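Bed-Top Clutter, Mixed Packaging
README, release 2

Summary

A set of 200 short recordings of small household things lying on a made bed and being sorted into groups. The items are the kind that collect on a bed when a bag or a drawer is emptied: snack packets, sponges, plastic bags, small boxes. The set was put together under the Trevico project and is hosted on the Gondwood file server. Release 2 replaces release 1 entirely; the labels are not compatible.

Scope

Sorting on a soft surface only. Table, counter and floor recordings are in the separate Kidside set and follow a different label scheme. Do not merge the two without remapping the group names.

Surface

Bedding is treated as part of the task. A mattress gives under light contact, and a sheet moves with whatever is dragged across it. Sheets are not smoothed between recordings. Striped bedding is listed under "patterned" in the surface field, whatever the stripe colors. Where a second sheet is exposed at the side of the bed, the surface field refers to the top one.

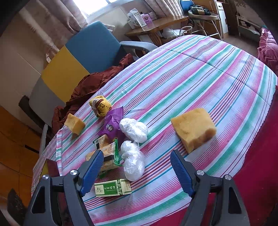
Surface: patterned. Groups present: sponge, packet, bag, box.

Item groups

sponge - porous yellow blocks, any size. Cut blocks and whole ones share the label.
packet - snack packaging of any material, flat or crumpled.
bag - clear or white plastic bags, knotted or bunched. One bundle is one item, even if it holds several bags.
box - small cartons, on any side.
other - wrapped items whose contents can't be read from the outside.

Each item gets one group label and one state label. The state labels are flat, crumpled, tilted and upright. "Tilted" applies when an item rests on a fold or on another item. Printed text on packaging is not transcribed.

Sorting rules

Sponges go to one side of the bed, packaging to the other. Boxes stay with the packaging. Bags are moved last. An item that rolls or slides back into the cluster is picked up again within the same recording and the repeat is logged. If two items stick together they are moved as one and split afterward, and both moves are logged.

Files

items.csv - one row per item per recording
moves.csv - one row per move, with start and end time
surface.csv - one row per recording
notes.txt - free text from the labelers, not cleaned up

Splits

Training has 169 recordings and test has 31. The split was made by recording. The same packet can therefore turn up in both parts, in a different state. Users who need unseen items should build their own split from the item_id column.
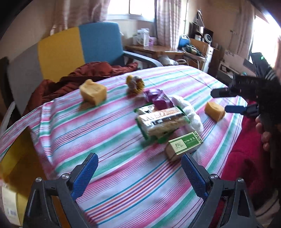

Çınar objected to the packet group during review, saying that a long bar in a stiff wrapper handles nothing like an empty crumpled bag and that one label for both hides most of the failed pickups. The group was kept for this release. A subgroup column (bar, pouch, loose wrapper) has been added to items.csv and is filled in for 79 recordings. Elsewhere it is blank, and blank means not yet labeled.

Known issues

- Bundles of clear plastic have loose outlines. Labelers disagreed on where one bundle ends and the next begins. Both readings are kept in notes.txt.
- Sponge size is not recorded. A small block close up and a large one farther back are hard to tell apart from the labels alone.
- Move end times are late in some of the February recordings. A fix is planned.

Changes from release 1

"Wrapper" and "snack" merged into "packet". State label "upright" added. Surface field moved to its own file.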